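Small Arms on the Sorting Bench

What happened to the work at Borkidura when placing and checking were pulled apart

By Ruairi Halliday

The returns department at Borkidura handles small electronic accessories: key finders, earbuds, remote controls, sensor tags. An item comes back in its retail packaging, somebody opens the packaging, and the item is inspected, tested, given a condition code and put in the correct compartment of a tray. The tray goes to refurbishing. Until last November, all of this was one job, done by one person at one bench.

It is now two jobs. The final step, moving the item from its package to a numbered compartment, has been assigned on part of the line to desktop robot arms running software from Uvov, a small integrator. The remaining steps are still done by hand. The change sounds minor and on paper it is. The transfer step took up a modest share of the handling time. What it did take up was most of the department's error log.

A misplaced item is expensive because it is found late. Refurbishing pulls a tray, expects nine units of a known condition, and gets eight plus one that belongs elsewhere. The log for the year before the change lists 1,322 such cases. Inspection errors, by comparison, were rare. The inspectors knew their products well and were losing accuracy in the last two seconds of each cycle, when attention had already moved to the next package.

The arms themselves are not industrial machines. They are light printed units driven by hobby-class servos, with a two-finger gripper and a base that fits on an ordinary table. The payload is small and so is the reach. Repeatability is poor by the standards of a machine shop and adequate for a compartment several times the width of the part. Development is done on a plain table in an office room, with a cube standing in for the product and a tin lid for the tray.
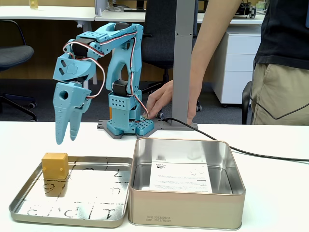 The attraction of hardware at this level is that it can be repaired on site. A stripped servo is replaced in the time it takes to remove a few screws and reseat a cable. Cracked links are reprinted. Borkidura keeps spares for every joint and has trained two people per shift to do the swap and the recalibration that follows. The older conveyor diverter in the same building needs an outside technician and a purchase order.

The drawback is drift. Low-cost servos have play in the gears, and the play grows with use. An arm that was centered over a compartment in the morning can be off by a visible amount at the end of a shift. Uvov's answer is a short check routine: the arm picks up a reference part, sets it down in each numbered position in turn, and the operator confirms or corrects every placement. The routine runs every 20 trays. The operators regard it as the most tedious item on the schedule and several have asked for it to be made less frequent. The request was declined.

Teaching the arms

New placements are not written as code. An operator guides the arm through the motion a number of times, the positions of the joints are recorded together with camera images, and a model is fitted to the recordings. For a new tray layout Uvov asks for 20 good demonstrations per compartment as a starting point. In practice the count depends on the operator. Someone with a steady, repeatable approach produces usable material quickly. Someone who varies the path from one run to the next produces more failures at first, although the resulting model tends to cope better when a package is set down slightly crooked.

This has created a skill that did not exist in the department before. It does not follow seniority. Some of the best demonstrators are recent hires, and some inspectors with long experience dislike the work and have opted out. The pay grade for it is still being discussed. At present demonstration time is paid at the ordinary inspection rate, which the staff representatives consider too low and the company considers provisional.

The reference setup is deliberately simple. A three-by-three grid, numbered one to nine, gives a spoken or typed target that everyone reads the same way. Early versions used row and column letters, and operators confused them often enough that the scheme was dropped. Plain numbers are also easier to call across a bench – a point that came from the floor and was adopted without argument.

Reflective surfaces remain a difficulty. Much of the packaging Borkidura receives is bare or coated metal, and highlights move as the arm passes overhead and blocks the light. A model trained under one lighting condition may hesitate under another. Printed inserts left inside a package cause a related problem, as the part then sits against a background of fine text instead of a uniform color. Uvov now collects part of its material with the insert left in place.

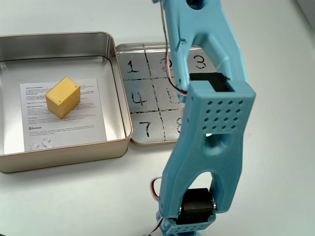
What the operators do now

An inspector on the assisted line opens, examines, tests and codes. The coded item is set down in a pickup zone and the arm takes it from there. Cycle time per item is slightly longer than before, because the arm is slower than a hand. Throughput is held up by overlap: the inspector starts on the next package while the previous item is in transit.

The physical effect is less reaching to the side. The mental effect is harder to state. Inspectors report that the work is more continuous. The old transfer step, for all its errors, was also a short pause, and it is gone. Borkidura responded by adding 2 short breaks per shift on the assisted benches. Whether that is enough is disputed, and the opinions differ more by bench than by age or experience.

Supervision has changed as well. When an arm drops a part or stops over the wrong compartment, the inspector has to decide whether to intervene or let the retry run. The written procedure allows one retry. Many inspectors step in earlier, and the logs then show an interruption with no recorded cause. Uvov has asked for a reason code to be entered each time. Compliance is uneven, mainly because the entry screen, supplied under the Dekeo name, needs four taps and a gloved finger does not register well on it.

Two other sites are preparing similar lines. Shawky, which handles returned hearing accessories, plans to keep every placement under direct human confirmation for the first year. Borkidura intends to extend the arms to the remaining benches once the pay grade for demonstrators has been settled, and has ordered the spare servos in advance.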